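Shelf-Life Notebook, Packaging Bench
March, 9:40

Continuing the carton comparison for the Tasico snack line. Kobe brought in retail cartons as reference for print layout and board. Tasico wants a multi-flavor range in which the color of the carton does part of the sorting for the shelf stocker. Today: layout and legibility only. Board caliper and glue flap tests are a separate entry.

Cartons were kept in the conditioning cabinet overnight at 48% RH, then moved to the bench. Lighting as usual, overhead tubes, blinds down.

Points to settle before the Tasico call:

1. Whether two flavors can share a base color.
2. Where the flavor name goes relative to the logo.
3. Which face carries the nutrition panel.

On 1, Josefien is against sharing. Her argument is that a picker reads color first and type second, and two yellows will get mixed in a half-full case. Frans says the product image is enough to separate them. I set the cartons out together, unsorted, to see which of them is right.

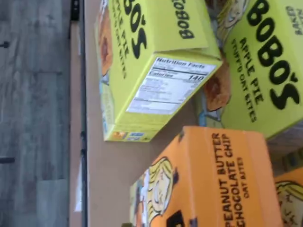
Bobo's oat bite cartons on the bench, two yellow, two orange (one only partly in frame). Apple pie at right, peanut butter chocolate chip (orange) below.

The orange separates at once. The two yellows do not, at least with one on its side. With the apple pie carton the flavor text settles it, and the printed bite with the reddish filling helps at close range. From the door I could not tell them apart. Score one for Josefien, but repeat with the fronts aligned before telling Tasico anything.

On 2, the logo is very large on the apple pie front and the flavor name is much smaller beside it. Still readable from the stool. On the orange carton the flavor is set in large capitals with OAT BITES below it in smaller type. I prefer that hierarchy for our draft. The current Tasico mockup has both lines at the same size and the eye has nowhere to start.

On 3, the lying carton has its Nutrition Facts on a broad side, black on a white panel. The white block keeps the contrast independent of the base color, so one panel layout could serve every flavor. Calories figure (140) is easy to pick out. Suggest we copy the principle and drop the tinted panel in mockup 8.

Anouk asked about the certification logos. Small colored marks in a strip hold up against yellow. Would want to check blue against our darker green before committing.

Draft artwork is filed as 887, revised panel as 1060. Do not use the earlier PDF from Romain, the dieline in it is wrong on the tuck flap.

To do
Repeat color test, fronts aligned, from the door and from the stool (Kobe)
Print 1060 on white-lined board, one copy matte and one gloss
Ask Nokus for their minimum type size on uncoated stock
Return conditioning cabinet key to Frans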